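The Year of the Junk Drawer

September 2020

I have been trying to move out of this apartment since August, and so far I have moved one drawer.

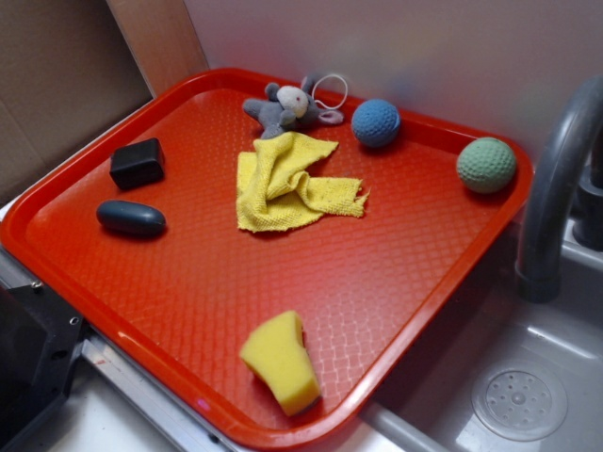
The lease on the new place in Trevirside starts in a few weeks. It has 5 windows, which is 3 more than I have now, and a landlord who answered my email in complete sentences, so I signed without asking about the water pressure. I assume I will be writing about the water pressure later.

My plan was to pack one room a day. This looked good on paper because the apartment only has four rooms if you count the hallway, and I did count the hallway. On day one I began with the kitchen, and in the kitchen I began with the drawer under the microwave, and that was the end of day one. It was also day two.

Most of what was in there had a reason to exist at some point. I own seven takeout menus from Berrada, a restaurant that has had exactly one menu the entire time I've lived here. I own a warranty card for a blender I gave to my brother. There was a key. I tried it in every lock I have access to, including the mailbox and, for a bad minute or two, the neighbor's mailbox. It went back in the drawer.

I called Marwa Ramadan, who has moved more than anyone I know and has strong feelings about it. Her system is that you hold a thing up and ask if you would pay someone to carry it down two flights of stairs. It's a good system. I held up a roll of tape and thought yes. I held up a second, smaller roll of tape with no tape on it and heard myself say "maybe for crafts." I have not done a craft since school.

"Put it in a box marked Maybe," she said, "and don't open the box for a year, and then throw out the box."

I now have three boxes marked Maybe and half a box marked Kitchen.

The movers are a company called Memar, picked because they were the second cheapest. I have a superstition about the cheapest. They sent over an online form that asks how many items you have, and there's no option for "it depends what you mean by item." I put 193. I have no idea where that came from, but it sounded like the number of a person who had checked. They quoted me a price right away, so either it was believable or they don't read the form.

Then there's the bookcase. It came with the apartment, or I thought it did, until the building manager told me over the phone that it belongs to me and needs to be gone by the end of the month. We went back and forth on this – he has a list, and the bookcase isn't on it. I have lived with that bookcase for years as a kind of polite roommate. I dusted around it. Now I'm supposed to find it a home. I posted it online as free and got two messages, one asking if it was free and one asking if I would deliver it to Istness, which I had to look up and which is not close.

Tomorrow I'm doing the bathroom. There are no drawers in the bathroom, just a cabinet, and I'm pretty sure I know what's in it.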